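Do I really have to clean off old thermal paste before pulling a server CPU?

Posted in Hardware Help, 28/01/2025

I bought a used server board from Hondach to build a home file server, and I'm trying to decide how much of the usual advice about paste is worth following.

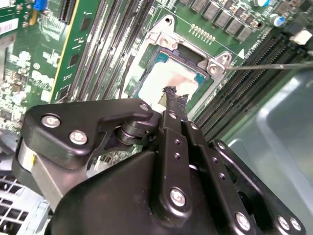 Every guide says to get the chip spotless before you lift it out of the socket, and then they all try to sell you a special cleaner. The Jososeo kit costs more than the cooler I'm putting on. Is there any reason plain rubbing alcohol won't do the same job? My processor still has white and pinkish residue smeared across the top. Two colors makes me think somebody put new paste over old, which doesn't fill me with confidence about the rest of the board. The seller's page said "cleaned and tested." I have doubts about both words.

Also, do I need a torque driver for the socket screws or is that another thing people say to sound serious?

wevent_basement

Tibor Győri
Alcohol is fine, 90 percent or higher. I've never seen a kit do anything it couldn't. Put it on a lint-free cloth, never straight onto the chip, and wipe from the outside toward the middle so you aren't pushing paste over the edge into the socket. Most of it should come off with the chip still clamped in. Whatever is left at the edges can wait until it's out.

I wouldn't read much into the color. Pastes come in white, gray, pink, and I've had one go two shades by itself. It might be two brands or it might not. A little paste on top won't kill anything. Paste down in the contacts might, so look there with a flashlight once the chip is up.

On the driver, check the manual for your exact board. If it lists a torque figure, use it. If it gives an order for the screws, follow that too, coming off and going on. Power cord out first, obviously.

SlotB
just use a paper towel, I've done it 2 times and both machines boot

wevent_basement
Paper towel leaves fuzz, so I'll pass. "It boots" isn't much of a test either. Did you check that all your memory showed up?

SlotB
never looked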